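Does adding wrist camera views really help a bagging policy, or did I just get lucky?

Posted by nekex_hobbyist

Hi all! I've been teaching a two-finger arm to put small groceries into a paper bag, by imitation, using demonstrations I recorded at home (574 of them, and my shoulders remember every one). I read the Farkidgate write-up, where they say a policy trained only on the wrist camera did better than one that also had a fixed camera overhead. I tried both. My wrist-only version got 22 more successes than the two-camera one over 289 trials each, with the same demonstrations and the same training time.
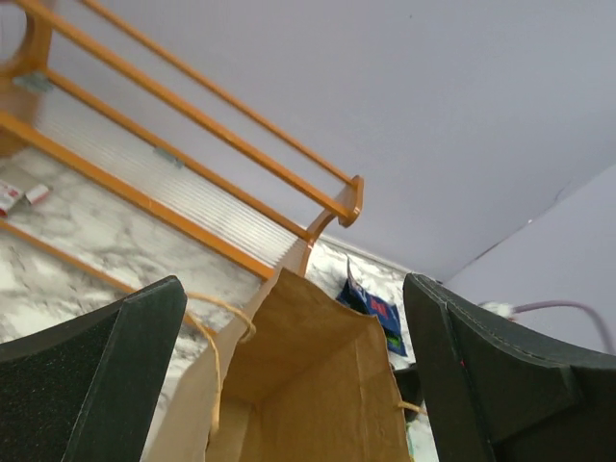
What puzzles me is that the overhead view should know more, shouldn't it? It sees the whole counter. Is this a known result, or is my gap too small to mean anything? I'd hate to build the next month of work on a fluke.

lahlou_fan

Welcome, and what a lot of patient work! Yes, people do see this. A fixed camera gives the policy plenty of things to latch onto that have nothing to do with the task, like where the bag happened to stand on the day you recorded. The wrist view moves with the fingers, so "bag opening between the fingertips" looks much the same wherever the bag is. Try shifting the bag a hand's width from where you trained and run both again. If the overhead one falls apart, you have your answer. As for the 22, I'd train each version again with 2 new random seeds before trusting it. Mine have swung by more than that, I'm sorry to say.

Rinent

just use wrist only, works for me

old_solder

I'd add one thing to the first reply, which I agree with. Mix up the order of your trials. I once ran all of one policy in the morning and the other after supper, and the light had changed so much that I was mostly measuring the window. Alternate them, and write down how each failure happened too.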